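慢下来的缝补铺

普拉克夫赛德的老街有一段下坡路，两边的梧桐长得太密，夏天走进去要先眯一会儿眼睛才看得清门牌。我第一次去找那家缝补铺的时候来回走了两趟，最后是闻着熨斗的蒸汽味儿找到的。门口没有招牌，玻璃上贴着一张手写的纸，九月二十九日，星期三，照常营业，字迹圆圆的，墨水被太阳晒得发了棕。纸贴了多久没有揭，我没好意思问。

铺子的主人叫萨奥达·维比索诺，来这座城市三十年了。她说话慢，手却很快，跟我讲她母亲的事情的时候，手里一条西裤的裤脚已经拆完了线。她母亲在老家也做裁缝，家里有一台脚踏缝纫机，白天踩，晚上盖上布就是饭桌，她和弟弟在上面写作业，写着写着本子就会染上一点机油。后来那台机器没能带过来，她至今惦记，说现在这台电动的什么都好，就是声音太急，像有人在背后催。

我那天带去的是一件旧大衣，驼色，羊毛的，祖母留下来的，左边袖肘磨出了一个洞。这件大衣在我衣柜里挂了好几个冬天，每年拿出来抖一抖，看看那个洞，再挂回去。我母亲劝我扔掉，说现在买一件新的也不费什么钱。道理我都懂，可是祖母穿着它去接过我放学，口袋里永远有一块捂软了的糖，这样的衣服叫人怎么往袋子里塞呢？

萨奥达把袖子翻过来，对着窗户看了好一会儿，问我：“你想看得见，还是看不见？”

我后来才知道，这是补衣服的人最要紧的一个问题。看不见的补法叫织补，要从衣服里侧的缝份里抽出同样的纱线，一根经一根纬地照着原来的纹路编回去，费眼睛，也费时间。看得见的补法就随意多了，可以贴一块皮子，可以绣一片叶子，也可以用颜色完全不搭的毛线大大方方地织一个方块。她说从前来的客人几乎都要看不见的，生怕别人知道衣服破过，这几年年轻人反过来，有人专门拿着好好的毛衣来，请她在胸口补一个补丁，她劝了半天没劝住，只好收了半价。

我选了看不见的。她点点头，在本子上记了一笔，说五月来取。那时候树叶才刚开始黄。
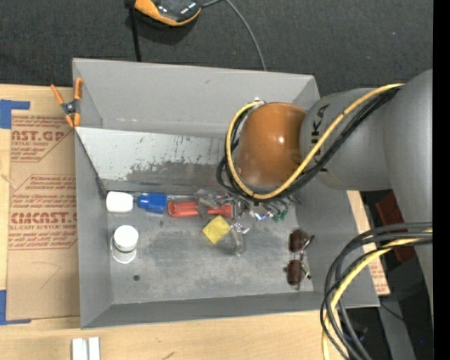 五月之前

等待的那几个月里，我陆陆续续又去了好几回，名义上是送别的东西去改，其实是喜欢在那里坐着。铺子里有一把藤椅，坐垫的棉花已经不大均匀了，坐下去会往左边歪，熟客都知道要自己往右挪一挪。常坐在那里的是索莱达·奥耶拉兰，一位退休的中学地理老师，家住坡顶，买菜路过总要进来歇脚。她自己也会一点针线，补袜子用的是一个木头蘑菇，是她丈夫早年在普鲁基茨的集市上买的，蘑菇顶上全是细细的针痕，摸上去像橘子皮。

她教过我补袜子。我原先以为把破洞的两边拉到一起缝上就行了，她看了我的成果，很客气地说这样也能穿，就是走路会像踩着一颗豆子。正经的办法是先把袜子绷在蘑菇上，不要绷得太紧，从洞外面还结实的地方起针，一行一行铺过去，每行的尽头留一个小小的线圈，洗过之后线会缩，有这一点余地才不会皱。铺满了再横过来，一上一下地穿。我的第一只补得像一块没烤好的华夫饼，第二只好了一些，第三只我穿着去上班，脱鞋的时候很希望有人注意到，可惜没有。

说到线，她们两位是有分歧的。萨奥达只认弗拉莱迪亚的羊毛线，卡片上缠着的那种，901号是一种说灰不灰、说绿不绿的颜色，她说跟什么旧毛料都处得来，铺子里常年备着。索莱达嫌它贵，她的线都是从拆掉的旧毛衣上来的，洗过，绕在硬纸板上，用橡皮筋扎好，装在饼干盒里。两个人为这件事争了好多年，争完了还是互相借。

也有人是从远处来的。有一回我碰上一个叫肖艾卜·穆加尔的年轻人，背着一只大包，里头是他父亲的四件衬衫，领子都磨毛了。萨奥达教他一个老办法：把领子整个拆下来，翻个面，再缝回去，磨坏的那一面藏到下边，又是一条新领子。他听了愣了一会儿，问为什么从来没听人说过。她说以前家家都会的事情，没有人会特意去说。他就坐在门边的小凳子上，跟着她学拆线，拆完一条领子天已经暗了，他连晚饭也没顾上。

我回家以后把自己的衬衫也翻出来看。我的领子缝得太密，针脚小得像芝麻，拆了一个晚上只拆下来半条，还戳破了一个地方，第二天只好连衬衫一起送去坡下，萨奥达看了直笑，说这下她又有活儿干了。

铺子里的东西

如果你也想在家里试一试，我把她嘱咐过我的话零零碎碎写在这里。针要长，针眼要大，针尖要钝一点的，尖的容易把旁边的纱劈开。线宁可细一号，粗了补的地方会发硬，胳膊一弯就硌人。洞还小的时候就动手，毛衣上的小洞两晚上能补好，拖到春天就成了大洞。补之前先把衣服洗干净，羊毛的用凉一些的水，平铺着晾，千万别拧。光线也要紧，深色的衣服留到白天补，晚上在灯下补黑袜子，第二天一看往往要重来，这个我试过了。

还有一样，她没有当作规矩讲，我自己学来的：补的时候别赶。我起初总是一边补一边听广播一边惦着锅里的汤，结果三样都没弄好。现在我把袜子攒着，等星期天下午，泡一壶茶，坐在窗边慢慢来，补不完就放着，下个星期天再说。

大衣是五月里一个下雨的上午取回来的。萨奥达把它从架子上拿下来，袖子搭在我手上，让我自己找。我找了很久，两只袖子都摸过了，又凑到窗口去看，还是分不清洞原来在哪里，最后是她捏着我的手指按在那个地方，才觉出有一点点厚。她还顺手把松了的扣子都重新钉过，里衬腋下开线的地方也收好了，账单上没有写这些。

天已经热起来，大衣要到冬天才穿得着。我还是披着它走回了坡顶，出了一身汗，路上进杂货店买了一包糖，放了一块在口袋里。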